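October 4, 2022

**Gripper swap, bin-to-bin cell, Jimeo vs. Rolland fingers**

Picked up the comparison we parked in August. Same arm, same Cliltadano controller, same pick list. Only the fingers and the force limit change between blocks.

Jimeo set first. Long and narrow, so they get down between parts without shoving the neighbors. 104 attempts, 101 good. All three misses were thin flat parts lying against the bin wall, where the approach angle is limited by the rim.

Rolland set next, 104 attempts again. Wider pads, better hold on round stock, worse near the walls. Stopped early to re-zero after a rim contact tripped the force limit, then restarted the block from the top. Discarded the partial run.

Notes:

- Rim clearance in the Gultden planner was still set for the old shallow bins. Raised it by 39 mm. No contacts after that.
- Close speed matters more than I expected with the Rolland pads. At full speed they kick light parts sideways before the grip settles.
- Wrist cable is too short for the far corner at full reach. Needs a longer lead or a different tie point — leaning toward the tie point.
- Cycle counter on the Jimeo set reads 2,973. Pads show light wear at the tips, not replaced yet.

Still to do: repeat both blocks at reduced close speed, log motor current on every grasp, check whether the re-zero drifts over a long block.
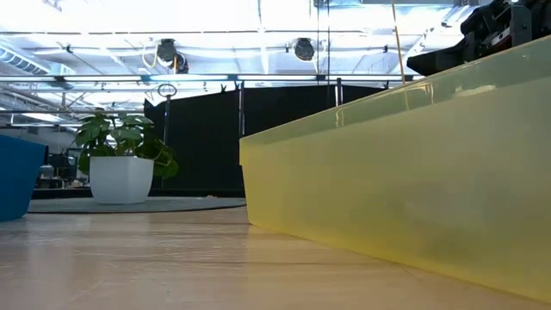
Does the force limit have to be set again after changing fingers?

Set it again every time, after the re-zero and before the first pick, as the controller keeps the value from the previous set.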